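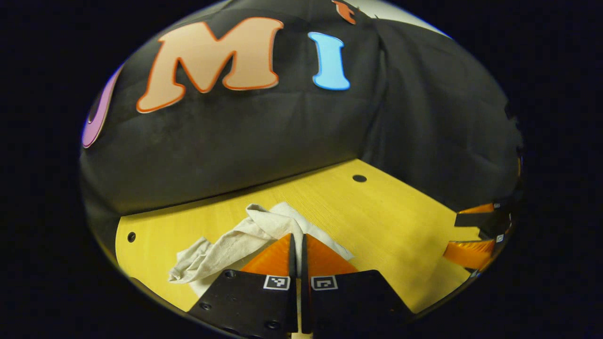
Zeltidine Word Kits: Interim Report to the Grutine Fund

Reporting period: Second half of the grant, to the end of August

1. Status

The work plan has four parts: word list, print run, distribution to reading centers, and follow-up testing. The word list is closed. The print run is complete except for the replacement cards described in section 3. Distribution is in progress. Follow-up testing has not started and is now planned for October, one month later than stated in the proposal.

2. Word list

The final list holds 1,000 entries, graded by spelling pattern. The draft was graded by word length, and centers reported that this put short irregular words such as "said" and "was" ahead of longer words that learners could sound out. The revised order begins with short-vowel words and adds consonant blends in the second band. Irregular words are spread across all bands and carry a mark in the corner of the card.

Words with regional pronunciations were reviewed separately. "Fast," "bath" and "path" stay in the second band, but the leader notes now say that either vowel is acceptable. "Root" and "route" were moved to the homophone supplement.
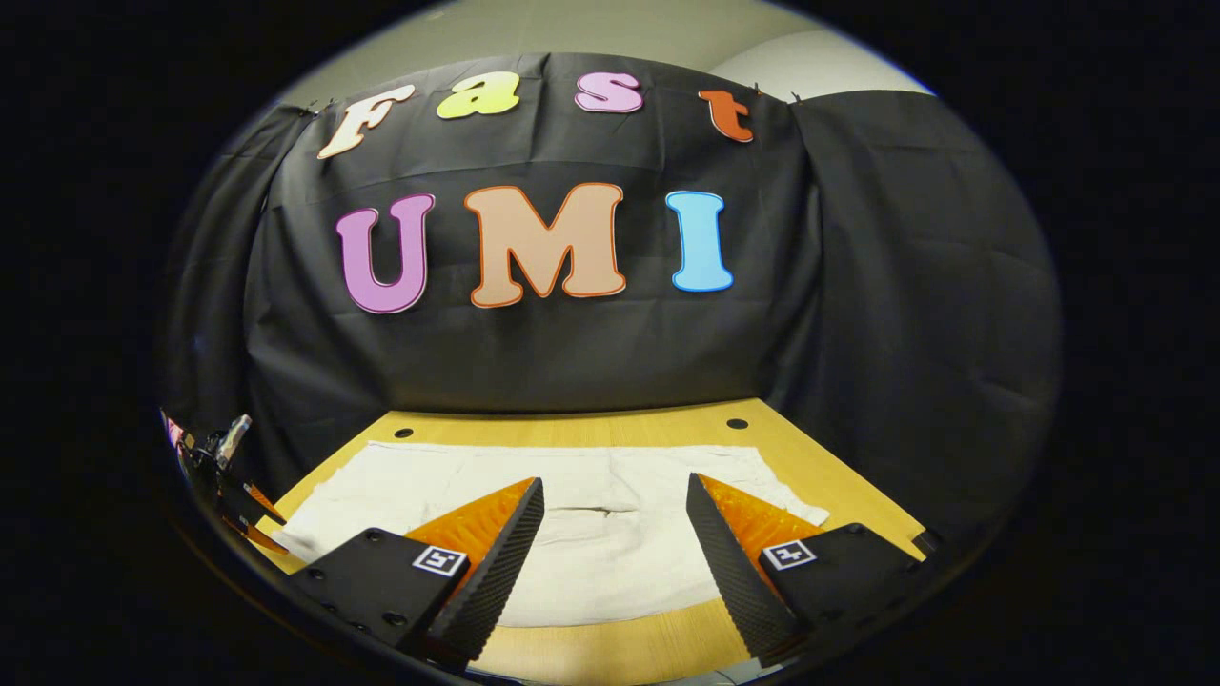
"Fast" in cut-out letters on a black backdrop.

3. Printing and materials

Irnano printed 2,000 card sets on uncoated stock. Proofs were approved on the second round; the first had the lowercase "a" in a two-story form that did not match the handwriting sheets. The single-story form is now used throughout.

A collation fault affected 44 sets, in which the third band was packed twice and the fourth band left out. Irnano has accepted the fault and will supply the missing cards at no charge. The sets are being held back until the cards arrive. Sets already shipped were drawn from a different batch.

The storage boxes are adequate for shelf use but weak at the hinge. A cloth-taped hinge has been priced and can be covered by the underspend on freight. We have not placed the order, as it changes a budget line and needs the Fund's approval.

4. Distribution

Kits have reached 13 centers, with Ghumman the largest. Each received the card sets, leader notes and a sign-out sheet. Return of the sign-out sheets is uneven. Several centers keep their own lending records and copy them over at the end of term, so current figures understate use. We will accept the centers' own records in place of ours from next term.

Ghumman has asked for a large-print version of the first band. This is outside the present scope. A cost estimate will be sent separately.

5. Budget

Spending on print is on plan. Freight is under plan after two deliveries were combined. Leader training is over plan by a small amount, owing to a repeated session at Ghumman. No transfer between lines has been made.

6. Decisions requested

a. Approval to move freight underspend to the box hinge.
b. Approval of the October start for follow-up testing.
c. Confirmation that centers' own lending records meet the Fund's reporting rules.

Next report: January, with the first test results by band and a final count of kits in use.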